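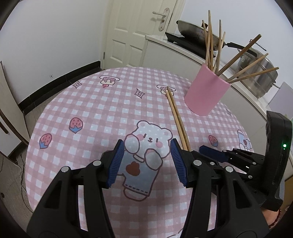

Ye-ji Yeo says the thing to look at in any weaving mill is the back of the cloth, and that I should stop admiring fronts. She told me so in the parking lot at Rostmont, before we had even found the right door, and I spent the whole open day turning things over like a suspicious shopper.

Rostmont Mill sits on the river side of Landstead, past the feed store and down a road that gets narrower than you'd like. I had wanted to go for years. They open the weaving floor to visitors twice a year, in February and again at the end of summer, and in February I always have a cold or there is snow on the pass. So 29 Aug 2022 it was, with a bag of plums on the back seat and a full tank of gas.

You sign in at a folding table, get a sticker and a pair of foam earplugs, and wait in what used to be the wool store until there are enough of you to make a group. We were 17, with several children and one very patient grandmother who had worked in the finishing room when she was young and kept being asked questions the guide could have answered. She didn't seem to mind. The guide didn't either, and by the end the two of them were more or less running the tour together (I could have listened to them all afternoon).

The warping room comes first. It's quieter than I expected, with all the cones of yarn up on a rack and the threads coming off them toward one big drum, so fine and so many that from the doorway they look like mist. Arvo Jääskeläinen was minding it that day. He let the children stand on the step and find a color, then follow it with their eyes all the way to the drum. He has been at Rostmont since before the old dye house closed, and he talked about the yarn as if it were livestock. Red sulks in dry weather, he said. Gray will do anything you ask.

Then the looms! I had read that weaving floors were loud and I had the earplugs in, and I still jumped. The floor hums up through your shoes. Only six looms were running while we were there, and I can't think what it must have been like in the days when every bay was full. We walked down the yellow line in single file, and at each loom there was a card on a string to tell you what was being made. Dish towels on the first one. A plain cream blanket, very wide and slow. At the far end they were weaving check, and that's where I stayed until the group had gone on without me and I had to trot.

I have a soft spot for checks of all kinds, and gingham most of all. My mother made curtains of it, my school dresses were made of it, and I had never once thought about how it gets its middle shade. You have colored threads going one way and white ones crossing them, and where they meet your eye mixes the two and gives you the pale square for free. The grandmother explained this to me with her fingers laced together. And of course the woven kind is the same on both sides, so there was Ye-ji's lesson about the backs of things, proved on the spot. With a printed check you will usually find the reverse is fainter.

After the looms it was finishing and mending. Two women sat at a sloped table with the light behind the cloth, running their palms over it to find knots. One of them held up a mended place and asked us to point to it. We all pointed somewhere different and we were all wrong.

Lunch is not part of the tour, so we drove back up into Landstead and went to Cù, on the corner by the post office, where Ye-ji had been before. We shared a big bowl of noodles and something with pickled carrots that I'm still thinking about. Having become an expert in the space of one morning, I talked far too much about cloth all through the meal, and Ye-ji let me. She does most of her own sewing and has heard it all before. She says a tablecloth should be cheerful first and sensible second, and I've come around to that, after years of buying beige ones that wouldn't show the tea.

The mill shop was still open when we went back for it. Prices are fair, and the seconds basket by the door is where you want to start. I came away with 3 yards of blue check with a slub running through it, and spent 58 dollars altogether, counting the towels I'm supposed to be saving for Christmas. They'll measure and cut while you wait, but the line was long by midafternoon, so go before lunch if you know what you want.

A few practical things. The river road floods, so check before you set out. There are stairs between warping and weaving, and the freight elevator needs to be asked for at sign-in. Wear flat shoes. Photography is fine everywhere except the pattern room, which was closed on our visit anyway, to my sorrow. I'm told the old sample books are kept in there, with swatches going back to the first owners.

We went home the long way through Lurkwood, hoping to see the smaller mill there, but the gate was chained and the windows on the upper floor were boarded. Arvo had mentioned that some of the Rostmont looms came from that building. We ate the last of the plums on the wall outside and then it started to rain.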